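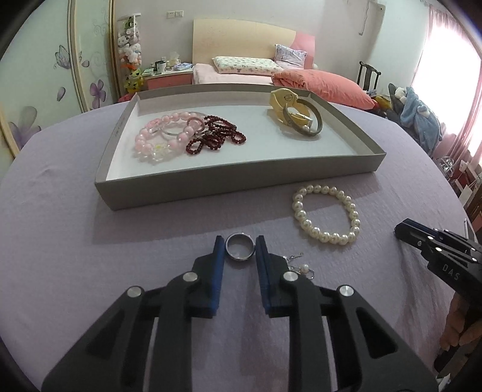
Kurnik swap night is moving to Sunday, and it's getting bigger

Good news for anybody with a drawer full of jewelry they never wear! The costume jewelry swap at Kurnik is back in June, and this time we get the big room upstairs as well as the cafe floor. Doors open Sunday at 3 and it runs until the cafe closes.

I went to the last one planning to stay ten minutes and came home with two brooches and a belt I still can't explain. Benvinda Magalhães, who started the whole thing, tells me 82 people came through that evening and more than 800 pieces changed hands. That was in one room, with one mirror (there was a line for the mirror). So yes, more space is very welcome.

The rules haven't changed. You bring clean pieces, you get a paper token for each one at the door, and you trade the tokens for whatever you like. Rings, chains, earrings with both halves present – all fine. Please leave real gold and anything with sentimental value at home, as things move fast and you won't get them back. Leftover tokens from last time still count, so check your coat pockets.

Bernardo Valente from the repair shop Zeritz will have a table near the stairs again. He'll fix clasps and jump rings while you wait, and he asked me to mention that he can't resize rings on the spot. If yours needs resizing he'll give you a ticket and you can pick it up at the shop later in the week. He fixed a bracelet of mine last time and it's held up fine, even with me yanking it off every night.

Entry is free, but there's a jar by the door for the bead library, which lends out tools and findings to anyone who asks. The jar brought in $1,046 over the winter and Benvinda says most of that went on new pliers and a decent lamp.

One small change from before: earrings now get their own table, next to the window, and they'll be wiped down with alcohol before they go out. I think that's a good call.

If you'd like to help set up, come by at noon and ask for Benvinda. I'll be there too, probably eating the poppy seed cake before you get any.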